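Mon no, lunes: empezamos la semana con las pinzas

Lunes 27 de mayo. Aviso de entrada que esto es la noticia corta de la hoja interna y que la escribo yo, que trabajo en el taller de Farero desde hace unos cuantos años y que, por tanto, no soy nada imparcial. Pero me han pedido que cuente lo que ha cambiado desde que empezamos con la automatización del puesto de manipulado, y como me gusta más hablar que comer, allá voy.

Lo gordo primero: desde hoy el puesto de colocación de piezas planas del taller funciona en modo mixto. Traducido, que una parte de los movimientos la hace el brazo y otra la seguimos haciendo nosotros, con las manos de siempre. El brazo lo ha montado Skov, el programa que lo gobierna se llama Iline, y nosotros ponemos las piezas, la paciencia y el café (el café es malo, sigue siendo malo, la automatización no ha llegado a la máquina del pasillo).

Para quien no pase por la planta baja: somos el taller que monta y revisa los paneles, las tapas y las carcasas de la línea Kokis antes de que salgan hacia el almacén. Es un trabajo muy de dedos. Coges, giras, apoyas, miras el borde, vuelves a girar, dejas. Así 551 veces en una jornada normal, que es la cifra que sale en el parte de producción y que hasta que la leí impresa no me había impresionado nada. Luego la leí y me dolieron las muñecas de golpe, por sugestión supongo.

El plan se presentó en invierno en una reunión bastante tensa, para qué negarlo. Se dijo «automatización» y media sala escuchó «despido». La empresa firmó entonces que ninguna de las 21 personas del taller perdería el puesto por el cambio, y el papel está colgado en el tablón, al lado de los turnos de vacaciones. Yo lo he leído más veces que los turnos, y eso que soy de los que piden agosto en febrero.

Lo que más me ha sorprendido de todo el proceso es cómo aprende el sistema. Yo me imaginaba a alguien con un portátil escribiendo órdenes, mueve tres centímetros, baja, cierra. Y algo de eso hay, pero la mayor parte ha salido de nosotros: se coge una pinza de mano con una cámara, se hace la tarea con ella, y lo que se graba sirve para enseñar al brazo. O sea que en vez de coger la pieza con los dedos la coges con la pinza, despacito, como quien come con palillos por primera vez. La primera mañana parecíamos un grupo de principiantes en un restaurante, con las piezas resbalando y las risas flojas. A la semana ya había quien presumía de muñeca.

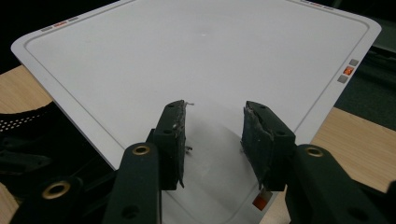 De las pinzas y de su mantenimiento me toca hablar a mí, que para eso me han puesto al cargo del cajón de recambios. Es un trabajo nuevo que antes no existía y que me he quedado con mucho gusto – me encantan los cajones ordenados, qué le voy a hacer. La parte que más sufre son las almohadillas de los dedos, las negras rectangulares. Fijaos en las caras interiores: raspadas, con el material levantado y los bordes deshilachados, y en la izquierda hasta una hebra blanca asomando por la esquina. Con almohadillas en ese estado yo ya voy al cajón sin preguntar, y me da igual si al que está grabando le quedan dos repeticiones para terminar. Se para, se cambia y se sigue.

Ese «se para» ha sido motivo de discusión, por cierto. Al principio del proyecto el ritmo de grabación venía marcado desde arriba y nadie se atrevía a interrumpir una tanda. Ahora cualquiera puede levantar la mano y parar, sea por la pinza, por la espalda o porque la pieza ha quedado torcida y da rabia. Lo pedimos nosotros y tardaron en aceptarlo, pero está aceptado y por escrito. Para mí es el mejor cambio de todos, mejor que el brazo incluso (perdón, Skov).

¿Y qué hace el brazo exactamente? De momento, lo más repetido: coger la pieza plana, llevarla a la mesa de revisión y dejarla bien apoyada. Revisar el borde, limpiar y decidir si pasa o no pasa sigue siendo cosa nuestra. En las pruebas de la semana pasada el brazo colocó bien 92 de cada cien piezas, según el recuento que nos enseñaron en la pantalla. Las demás las recolocamos a mano. Hay gente a la que ese resultado le parece estupendo y hay gente que dice que con un 92 a nosotros nos habrían llamado al despacho. Yo entiendo a los dos bandos y además me siento en la mesa de los segundos, que traen bizcocho.

Donde se nota de verdad es en el cuerpo. Antes el puesto de colocación se hacía por turnos de dos horas y se salía de ahí con los hombros en las orejas. Con el modo mixto la rotación pasa a ser de una hora, y el resto del tiempo se reparte entre revisión, grabación con la pinza y supervisión del brazo. Yo llevo ya varios días en el horario de prueba y llego a casa menos baldado. También llego más aburrido algunos días, lo digo todo. Supervisar es mirar. Mirar mucho rato a una cosa que casi siempre lo hace bien cansa de otra manera, te quedas con la cabeza como un corcho, y cuando por fin falla te pilla pensando en la cena. Esto lo hemos dicho ya varias compañeras y compañeros y se va a revisar el tiempo máximo de vigilancia seguida. Se propone media hora. Yo firmaría por veinte minutos, pero no me han dado el bolígrafo.

Otra cosa que cambia, y que casi no se había hablado, es la conversación. Suena tonto. En la mesa larga trabajábamos codo con codo y nos enterábamos de todo: bodas, mudanzas, goteras, el capítulo de anoche. Con el brazo en medio hay que respetar la zona marcada en el suelo, y la mesa se ha partido en dos grupos que se hablan a voces. Hemos pedido que se gire el puesto de revisión para quedar otra vez de frente. La respuesta ha sido que se mirará con el plano delante, lo cual en este edificio puede significar mañana o puede significar Navidad, ya os contaré!

Sobre el dinero, que sé que es lo que me vais a preguntar en el comedor: las horas de grabación se pagan como horas de formación, con el plus correspondiente, y quien no quiera grabar no graba. Hasta hoy han grabado casi todos los del turno de mañana y bastante menos gente del de tarde, donde hay más desconfianza. Lo comprendo perfectamente. A mí también me dio un poco de cosa la primera vez, eso de ir enseñando tu manera de hacer algo a una máquina. Uno tiene sus trucos, la forma de ladear la pieza para que no arañe, el toquecito final con la palma para asentarla. Verlos luego repetidos por el brazo es rarísimo. Hay un gesto de entrada en diagonal que es clavado al de una compañera del turno de mañana, y ya le hemos puesto su apodo al movimiento, que no escribo aquí porque esta hoja la lee dirección.

En cuanto a las grabaciones, se acordó que no salieran caras y que no se registrara sonido, y que tampoco se usaran para medir la velocidad de cada cual. Este último punto costó lo suyo. Está en la página dos del acuerdo, por si alguien lo quiere leer con calma, y quien tenga dudas puede pedir una copia en la oficina del taller, que la dan en el momento.

Y ahora lo práctico. En el turno de mañana el modo mixto arranca hoy, y en el de tarde lo hará en junio, cuando termine la formación. Habrá 5 sesiones, todas dentro de la jornada, en grupos pequeños y con pinza en mano, nada de estar sentados viendo diapositivas. Hay que apuntarse en la lista de la puerta. Por favor, con letra legible, que la otra vez se quedó una persona fuera y seguimos sin saber si firmó o si estaba probando el boli.

Para los recambios de almohadillas, tornillos y demás, el cajón está debajo de mi mesa, el segundo empezando por arriba. Coged lo que haga falta y apuntad lo que cogéis en la libreta verde. Las almohadillas gastadas no se tiran a la papelera, se dejan en la caja de al lado, porque Skov quiere verlas para decidir si cambia de material. Si una pinza agarra raro, me la traéis aunque tenga la almohadilla nueva, que a veces es el tornillo.

Las quejas sobre el ruido del brazo al volver a su posición también están recogidas. Viene un técnico esta semana a mirarlo. Mientras tanto hay tapones en el armario de la entrada, en la balda de arriba.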